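Fruit Sorting by Demonstration: progress report to the Bundgaard Fund
Period covered: January to June
Prepared by Rhea Lumbao, Willport Robotics Group

Dear all,

Thank you again for your patience over the spring, and for the very kind note after our last report, which I read out at our Monday meeting and which cheered everybody up no end. I have tried to keep this one shorter. I may not have managed it.

You will remember that the grant pays for one question: can an arm that has learned to put household things into containers, purely from people steering it by hand, cope when the thing it is picking up is an awkward shape? We had spent the winter on blocks and beakers, and it was time to move on to fruit. Fruit is a lovely test because every piece asks for something different. An apple can be gripped from almost any side. A banana can only sensibly be gripped across its middle or near one end, and whichever you choose decides how it will hang and how much room it needs on the way into the basket.

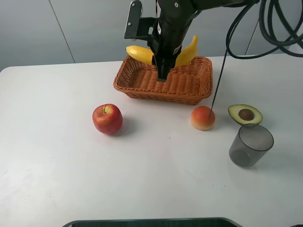

Photo: Willport Robotics Group / Cisano project

By the end of the period we had recorded 3143 demonstrations, which is more than we promised and a good deal more than I thought we would get through when the second arm was out for repair. Of these, 400 have been set aside and will never be used for training. They are there so that we can check the method against people's own choices, and I have been rather strict about keeping them locked away, even when it would have been handy to dip into them.

The method itself (we call it Tidetti in the code, and the name seems to have stuck) has changed in one important way since you last heard from us. In the winter version, the views from the fixed camera and the wrist cameras were joined together at the very start and treated as one big picture. That worked nicely for blocks. With fruit it tended to lean on the fixed view for everything, including the last little bit of the approach, where the arm itself is often in the way. The new version learns from each view separately first, and only then learns how much to trust each one at each moment of the task.
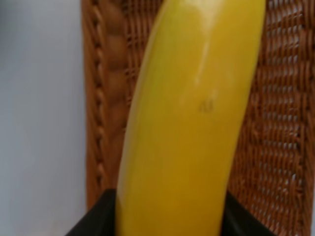

We tested the two versions side by side in 256 trials, split evenly between them and using the same starting layouts for both. The new version did better on every fruit we tried, with the biggest gain on the banana and hardly any on the apple, which the old version already managed well. Placing has improved less than picking. The arm still sometimes lets go a little early over the rim of a container, and we would like to understand that properly before we make any large claims. The full tables are in Annex 2, along with the layouts, in case your reviewers would like to see which ones gave us trouble.

I should also be plain about something that has gone slower than planned. We had hoped by now to have a dependable way for the arm to tell that a job is finished. At the moment it can complete the last placement and then carry on hovering over the table, going back and forth as though it had mislaid something. It does no harm, but it spoils the timing figures, and it would be maddening in a real kitchen. Our demonstrations nearly all stop the moment the last item is let go, so the system has had very little chance to learn what a cleared table looks like and what to do about it. From next month everyone will carry on recording for a few seconds after the final placement, with the arm drawn back and still. 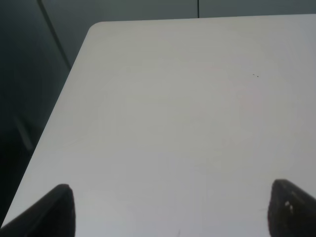
Jamie Lightfoot thinks this will only get us halfway, and has asked for the disagreement to be put in the report: "A few still seconds at the end will teach it to stop when the table is clear. It won't teach it to stop when there's something left that it was never asked to move. I'd rather we recorded some sessions with odd items left out on purpose, and told it so."

I think that is a fair point, and we have agreed to do both. It adds a fortnight of recording to the summer, which we can cover from the money left over on the repair budget, so there is no request attached to it.

On spending generally, we are slightly under on equipment and on target for salaries. The cabling for the second arm has been put off until the autumn, when the Cisano workshop has time for it. Travel has hardly been touched.

For the coming period we plan to finish the longer recordings, repeat the side-by-side trials with the new data, and begin on soft packaging if the placing problem is under control. If anyone from the Fund would like to visit and have a go at steering the arm, please do get in touch. It is harder than it looks – my own first attempts are not in the dataset – and we would be very glad to see you.

With warm thanks and best wishes,
Rhea Lumbao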